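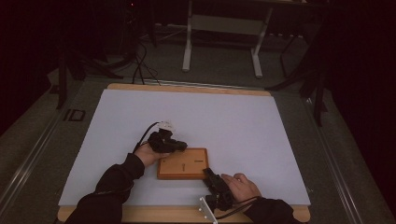

Wooden Block Activity: Frequently Asked Questions

The following answers have been prepared by the Vemcombe Activity Library for borrowers, schools and day centres. They apply to all wooden block sets issued from the Pearce Room. Please read them before making a booking.

What does a set consist of?

Each set contains a small rectangular wooden block, a board, and a booklet of suggested tasks. The block has a raised rim and two short slots on its top surface, one vertical and one horizontal. The board is pale bluish-white and is laid flat on a light wooden base. Sets are checked on return, and a charge may be made for missing items.

For whom is the activity intended?

The tasks in the booklet concern placing, turning and lining up the block with care. They are suitable for adults and for children aged 3 and over under supervision. Borrowers who wish to use the set as part of a course of treatment should first speak to their own therapist.

How should the block be placed at the start?

The booklet asks for the block to lie near the middle of the board with its slots facing upwards. Both hands should be able to reach it comfortably. Later tasks begin from other positions, and these are set out on the relevant page.

May the board be used without the base?

The Library asks that the two be kept together. The board may slide on a polished table if used by itself — borrowers working at home should bear this in mind.

How long does a session last?

Sessions in the Pearce Room last 58 minutes. The room opens at 9.30 am and the final session begins at 3 pm. Those arriving more than 15 minutes late may be asked to book again.

How should the set be cleaned?

The block should be wiped with a dry cloth only. It must not be soaked or left on a radiator, as the wood may warp and the slots may close slightly. The board may be wiped with a damp cloth and should be dried before it is put away. Dust in the slots can be removed with a soft brush.

What should be done if the block is chipped?

Please stop using it and report the damage when the set is returned. Borrowers should not sand, glue or varnish any part themselves. Ordinary wear to the rim is expected and carries no charge.

May a set be taken home?

Members may borrow one set at a time for up to three weeks. Loans may be renewed once, unless another member has reserved the set. No new loans are issued in November, when the annual stock check takes place.

How is a set identified?

The set number is printed on the back of the booklet and should be quoted in all correspondence. Set 286 has been withdrawn for repair and cannot be reserved at present.

Whom should I contact?

Questions about loans and bookings should be addressed to Kaan Kahraman, Loans Officer, at the Library desk. Written enquiries are normally answered within five working days.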